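Two Gray Bins and a Pile of Odds and Ends: My Serkent Tabletop Bin Review

I bought the Serkent bins in September, after my old shoebox system finally gave up (the bottom fell out on the stairs, marbles everywhere, don't ask). Two rectangular bins, gray, $24 for the pair, and I've had them on the table in my craft room ever since. My friend Jayanthi Varghese has the Dovisberg ones with the lids and swears by them, so I'll get to the comparison further down.

What I wanted was simple enough. I make little sensory kits for my niece's preschool class, and I needed somewhere to dump all the small stuff while I decide what goes in which kit. Beads, balls, bits of cloth, brushes, things that are soft and things that are bumpy. A drawer is no good for that because I forget whatever slides to the back. I want to look down and see it all!

First impressions

They come nested and they come apart easily, which I can't say for the last set I owned. No smell, no stickers to scrape off. The gray is a plain, boring gray and I've grown to love it, because anything bright jumps right out at you. My lime-green cloth could never get lost in one of these. Navy blue does okay too, though I have to look a second longer.

The size is right for me. I can get both hands in and stir things around without knocking anything over the side, and there's still room on the table for my coffee and the list I'm pretending to follow.

Keeping them together

Serkent doesn't give you any way to join the bins, and if you set one behind the other and rummage like I do, they drift. My fix was spring clamps, one at each end where the two bins meet. Mine have orange handles and they were already in the house, so it cost me nothing. Katsuhiko Kobori at the hardware store tried to sell me the Gritbridge connector clips for this, and maybe they're great, but a clamp comes off in one second when I want to move a bin and I don't have to go hunting for a tiny plastic piece.

I keep the front one for whatever I'm sorting and leave the back one clear until I've made up my mind.

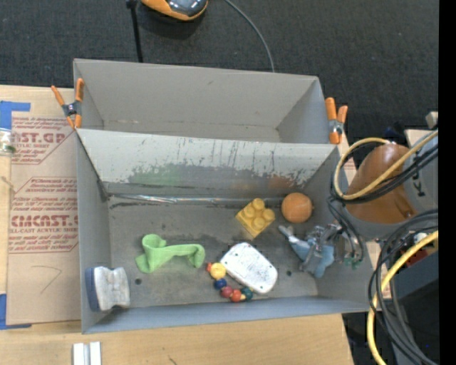 How they wear

Okay, this is where I take a star off. The finish scratches. The divider end of my front bin has gone whitish up top with dark streaks through it, and lower down it's worn to a darker gray with a ragged line between the two. There are scratches and smudges across the floor of it too. None of this bothers the beads, but if you want something that stays pretty on an open shelf, be warned. The back bin has a small scuff on its far wall and otherwise still looks respectable.

I've tried dish soap and a soft brush. The smudges lighten a bit, the scratches stay put.

Compared with the Dovisberg

Jayanthi let me borrow hers for a weekend. The lids are lovely if you stack, and the corners are rounder, so beads don't get wedged. But they're shallower, and I sent a ball rolling across the carpet twice in one afternoon. I also looked at a Pacheco set, which was pricier and only came in white. White on white is hopeless for me, I have too many pale things.

Would I buy them again?

Yes, and I probably will, for the yarn. Four stars out of five. If Serkent made the same bin with a tougher finish and a simple hook on the side, I'd hand over the fifth star and put my clamps back in the garage.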